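3. How We Showed the Robot What to Do

I should say up front that I came to this project as a teleoperation person. For my first two years in the lab I drove arms around with a pair of leader handles, and I got pretty good at it, and I was a bit of a snob about anyone who wasn't. So when Rosário Matos suggested that we collect half of our demonstrations with a tool you simply hold in your hand and walk around with, I dragged my feet. This section is mostly the story of how that went, with enough detail that you could set up the same comparison yourself.

3.1 Two ways of giving a demonstration

In the remote-control setup, the operator sits at a desk and moves two small leader arms, and the follower arm copies the joint angles. The operator looks at two video feeds and never at the follower directly. We kept that rule strict, even when people begged (and they did beg, mostly over small bottles), so that whatever the operator could see, the policy could see too.

In the hand-held setup there is no arm at all. The demonstrator grips the tool by its handle, walks up to the furniture, and does the task. The wide-angle view from the tool is what the policy gets as input, together with the finger opening and the pose of the tool, which we recover afterward from the video and the inertial readings. Kasun Ekanayake wrote the pose recovery code and named it Rotville, after the town he grew up in. It throws out a take when the track breaks for longer than half a second. That number was picked by eye, and I wouldn't defend it very hard.

The tasks were the same for both setups: take an item off a shelf and stand it on a counter, put an item back on a given shelf, and turn an item that is lying down so it stands up. We called the three of them fetch, return and upright. Upright is the one I'd lose sleep over, and most of what follows is really about upright.

3.2 People and sites

We had 20 demonstrators, 30 minutes of practice each on both setups, and no prior experience required. Anselmo Llanos ran the sessions at Jestdale and Dilruba Jayawardena ran the ones at Priltton. Half of the demonstrators started with the leader arms and half with the hand-held tool. In the end we kept 4000 takes, split evenly between the two setups, and froze the set on 2025-09-05. Anything recorded later is not in this paper.

We didn't script the path. The instructions fit on one card: start with the fingers open, keep the item in view before you reach for it, don't talk to the tool (people really do), and stop once the item is standing still. An earlier version of the card had a line about moving "at a natural speed," and we took it out in August after watching people get more and more unnatural trying to follow it.
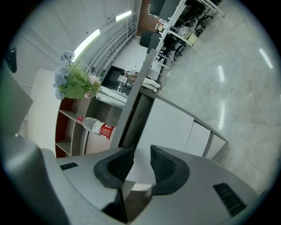 Figure 3. View from the hand-held tool at one of our shelf and counter sites. A clear plastic bottle with a red cap lies on its side on the middle shelf; the white counter is on the other side of the gray divider.

3.3 What the wrist view gives you, and what it costs

The thing I had to get used to is how much the view leans. When you drive a follower arm, the camera mostly stays level, because the operator finds a tilted feed annoying and corrects for it without thinking. Holding the tool, your wrist does whatever your wrist wants. In Figure 3 the floor takes up the right half of the view and the room runs off on a diagonal, and a person sorts that out instantly. Our first policy did not. It had been trained on takes from the leader arms only, and when we fed it views like this one it reached for the wrong shelf level again and again.

We tried two fixes. The first was to rotate every image so that gravity pointed down, using the inertial readings. That helped with fetch and hurt upright, and it took us an embarrassingly long time to see why — once you level the image, the finger pads spin around in it, and the policy loses the one thing in the view that used to stay put. The second fix was to leave the images alone and hand the policy the gravity direction as three extra numbers. We went with that. It's a dull solution, and I like it a lot.

The other cost is clutter. With a lens this wide you get the shelf and the item, but you also get flowers, office chairs, ceiling lights and their reflections in a shiny floor. We did not mask or crop any of it. Lutfa Selvanayagam argued for cropping, and on a single site she was right: the cropped policy learned faster. Moved to the other site, though, it did worse than the uncropped one on all three tasks, so we dropped the idea.

3.4 Where the two kinds of takes differ

Watching the takes side by side was the most useful thing we did, and I'd recommend it to anyone before they train a thing. Leader-arm takes of upright have a stop in them. The operator closes the fingers on the item, waits to be sure, and then turns. Hand-held takes run straight through, and a lot of demonstrators start turning before the fingers have fully closed. A person can feel whether that's going to work. The policy has no sense of touch at all in our setup, so it copied the confident early turn and dropped things.

We dealt with this by relabeling. For each hand-held take we found the moment the finger opening stopped changing and held back the rotation until then, shifting the rest of the take to match. Relabeling touched 36 percent of the upright takes and almost none of the others. Wickramasinghe, our baseline policy, was then retrained from scratch on both versions of the data with the same settings, and Section 4 reports the two separately.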